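Clear the Table Before You Clear the Drawer
By Savvas Papadakis
356 shares | 5 comments

Most advice on small clutter starts with containers. Buy a set, label them, fill them. I did that in April and ended up with a full shelf of jars and the same mess on the table.

The trouble is packaging. A thing comes home in a bag, the bag gets opened, and the bag stays. Half of what I moved from the table to the drawer every night was plastic with little or nothing in it. I was storing trash, and I was doing it neatly.

My view now is that the sorting should happen on the table, with everything out where it can be seen. Zip bags with something in them go to one side. Crumpled packets get looked at once and thrown away if they are empty. Small tubs with lids are worth keeping, but only if they have a job.
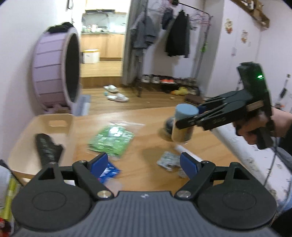

Tshepo Mtshali wrote to me that throwing out packets is a mistake, as the packet is often the only place the instructions are printed, and that a lidded tub with no label is worse than a torn bag. I take the point about labels. I don't agree about the rest. If the instructions matter, cut them out and put them in the tub.

People also spend too much on this. The organizer set I looked at in the Kanaujia store had over 200 pieces, and I could not think what I would put in most of them. A tub you already own costs nothing and you know if the lid fits.

I would keep the clear bags too. You can see what is in them without opening anything, and they lie flat in a drawer. Colored packets with the tops torn off are the ones I would get rid of first. Do those tonight and leave the drawer for the weekend.

1,142 views | Share | Save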